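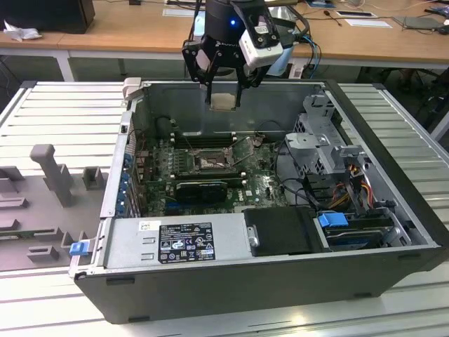
Iida Karppinen wrote to me after the last post that I should stop going on about seven-inch singles from bands that broke up before she was born, and review something she could still buy. Fair enough. The new Bastetari record is out, it's called Hakala, and you can get it at the merch table or from their label, Vendden, by mail.

It's their second album. The first one was fast and badly mixed and I played it a lot. This one is slower in places and the bass is much louder, which suits them. Tiina Räsänen has taken over most of the singing, and she stays just behind the beat in a way that makes the quick songs sound a bit tired and the slow ones sound mean. I like it. Some people at the release show didn't. 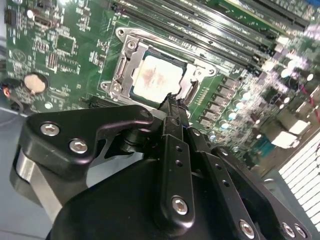
Green board, processor still in the socket.

Side one opens with "Gultutville," a song about a town with one bus. It's two chords until the middle, then a third one comes in and stays. After that there's "1745," the last train home, and a cover of an old Finnish dance tune that I could have done without. They play it straight, and by the second verse I was waiting for the drums to do something. They don't.

The best thing here is "Cold Storage," which closes the side. Eino Suominen plays one guitar line all the way through and Tiina talks over it - no chorus, no solo. It runs a little over four minutes and I wouldn't cut any of it.

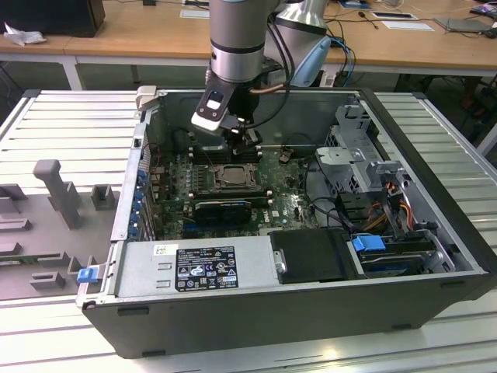 Side two is where the slower songs are. "Paper Round" and "Net Curtains" are close to the same song and should have been kept apart. The last track has an organ on it, low in the mix, and I only noticed it on headphones.

The pressing is 800 copies, 200 of them on gray vinyl with a lyric sheet. I have a black one. Mine is flat and quiet apart from a tick near the start of side two. The sleeve is thin card and the spine was already creased when I opened the mailer, so if you care about that, buy it in person.

They're touring in April with a new drummer. I'll go if the date near me holds - the last one was moved and then dropped.

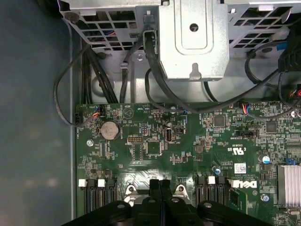
Also played this week

The Vendden label tape, mostly for the first side. Bastetari's old demo, which has a faster "Cold Storage" with different words and a worse ending. A box of singles I still haven't put back in order.

Comments

Oisín Ó Dálaigh
The dance tune is the best thing on it. They've been closing with it live and people sing along. Agree about the two slow ones.

Sirkka Keskinen
Does the black version come with the lyrics too? I can't make out half of "1745."

Reply from the author
No, only the gray. I can't make it out either.

Iida Karppinen
Thank you. Ordered.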